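Stuneo opens orders for the Jellamis suture practice pad

BELMONTE, October – Stuneo, a supplier of teaching materials for surgical skills courses, is now taking orders for Jellamis, a tissue pad made for practice in placing stitches and tying knots. The first production run is 900 pads, with deliveries to training centers starting next month.

Jellamis has a moist surface that shines under a work light, so learners have to find the edge of an incision through the glare. One pad can carry several incisions. Stitches that have already been tied can stay in place while the next incision is closed, and an instructor can look over the whole set at the end of a session. The pad can also be used for practice with blood on the surface.

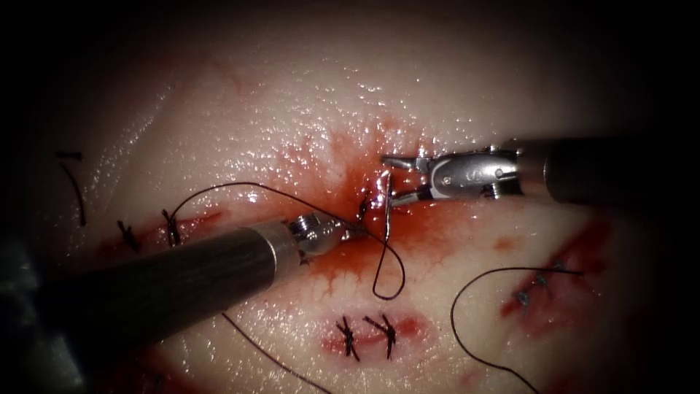
Tested at the Adley skills course

The pad was used for one teaching term at the Adley skills course in Belmonte, where 112 learners worked on it. Instructors asked for two changes during the term. The base was made heavier to keep the pad from sliding on the bench, and the top layer was made firmer to hold a knot without tearing.

"Our old pads were dry and stiff, and people got used to that," said Eliécer Chambi, who leads product development at Stuneo. "We wanted learners to deal with a wet surface from the first lesson. It takes them longer at the beginning, and the instructors told us they were fine with that."
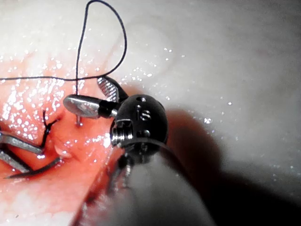
Color was settled late in the project. Stuneo tried a beige version and a darker red one before the Adley instructors made their choice. Black suture thread shows up well on the glossy red-pink surface, and a learner can check where the needle tip meets the pad before pushing it through. The other two versions will not be sold.

Ordering and storage

Jellamis is sold in boxes of 6. Each pad comes sealed in its own tray and should stay sealed until the day of use. Thread and needles are not included. Courses that took part in the Adley term can reorder under their existing account.

Training centers can request a price list or a sample pad from the Stuneo sales office in Belmonte.

About Stuneo

Stuneo makes and supplies practice materials for surgical skills teaching. The company has 44 employees and is based in Belmonte.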